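The Hand Is Fine. Ask About the Planner.

Robot hands have become very good to look at, and that has made life easy for the people selling the software behind them. I spent part of November with Kedulum, a planning and control package from a company called Veltley, and I came away liking the hardware a great deal more than the claims.

The pitch is familiar. You put a robot in a home, tell it what you want done, and Kedulum works out the rest. It looks at the room, picks a target, plans a path for the arm, then hands over to a second piece of software that closes the fingers. Veltley says the same code runs on any hand you care to bolt on. It also says setup takes minutes.

Setup took most of a morning. The camera at the wrist has to agree with the arm about where everything is, and until it does, the planner is working from a map of a room that's slightly to the left of the real one. There is a calibration tool for this. It reports a score with no units and turns green when it's happy. I would have liked to know what it was happy about. 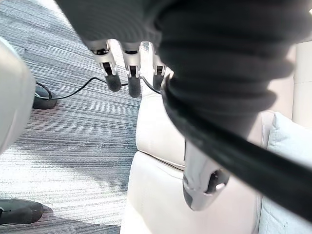
Fingers, cable, carpet and armchair or sofa, as the wrist camera gets them.

A living room is hard on perception software in ways a lab bench isn't. Striped carpet in strong sun gives the depth estimate a lot of edges to chew on, and few of them are the edges of anything. A thin black wire is worse. Kedulum's object list is good on furniture and poor on wires, and the planner can only avoid what the list contains. Then there is the robot's own body. The arm blocks a good part of its own view, and the software has to subtract it every time it looks. When the subtraction is off by a little, the arm sees its own sleeve as an obstacle and politely declines to move.

Veltley's answer to all of this is data. The current release was trained on 497 household tasks, according to the release notes, up from 338 in the one before. I asked what counts as a task. Picking up a cup from the left and picking up a cup from the right are, it seems, 2. I have no quarrel with collecting both. I do have a quarrel with putting the total on a banner.

The more interesting work is in the finger controller, and it gets less attention than it deserves. Most grasp software decides on a hand shape in advance and commits to it. This one keeps adjusting as the hand closes, using motor current as a rough stand-in for touch. On paper that should help with small things lying flat on a hard surface, where there's little room to get a fingertip underneath.
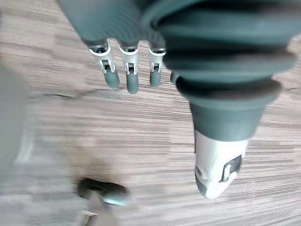

The hand over a wood-grain surface, thumb closest to the camera.

Look at how much of the picture the thumb takes up. Any vision system working from this spot has to make its decision early, before the hand gets in the way, and then trust its memory for the last stretch. Kedulum does just that. It freezes its estimate of the target on approach and doesn't check again until the fingers report contact. If the object rolls in the meantime, the plan goes ahead against a place where the object used to be. The log will still say "grasp executed," a phrase that deserves a very suspicious reader.

A fix exists. Fernandes, a smaller and less polished rival, replans from a second camera during the approach and logs the reason whenever it gives up. It is slower and its interface is ugly. I also knew what it was doing, which I could say of Kedulum only after turning on a debug mode buried 8 menus deep.

Veltley has a trial planned at Skirkiswood, a housing development where the software is supposed to run without an engineer in the next room. I'd like to see the logs from that, all of them, including the ones where the arm stopped and waited. Until they are published I would treat the word "autonomous" in the brochure as a statement of intent, and I'd keep a hand near the stop button.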